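Clollholm Tabletop Objects – data card

January
By Florencio Llorente

Scope

Clollholm is a set of 1763 still pictures of small, light objects on flat tables. The objects are craft pieces and play items of the kind kept in a desk drawer: balls, sticks, film, string, card. Pictures are grouped into 13 folders by main object. Folder names are lowercase, with no spaces.

Contents

The ball folder holds 444 pictures. Each has one or more balls and may have other objects near them. Labels cover object type, base color and whether a printed mark shows. Brand is left blank unless the mark can be read in full.

Clear film is labeled "film" whether it is flat, folded or stretched over sticks. Film and sticks joined into one piece get a single "structure" label, plus one "stick" label for each stick in view. Glare on film is not labeled. Shadows are not labeled either – an earlier draft did so and the results were uneven between annotators.

Sample entry, ball folder: off-white ping pong ball with a partial reddish-brown mark; clear film structure with two pale sticks meeting in a V; white tabletop.
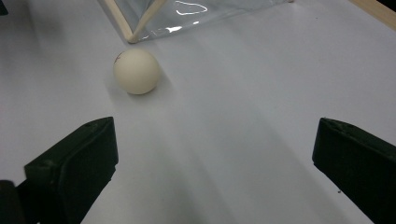

Known issues

White balls on white tables have weak edges on the lit side. Outlines there were drawn by hand and may be off by up to 10 pixels. Thin sticks seen through film were sometimes missed in the first pass. The Harnon and Stondley subsets were checked again; Haque was not.

Splits

Split by table, so no table appears in both train and test. File lists are in splits/.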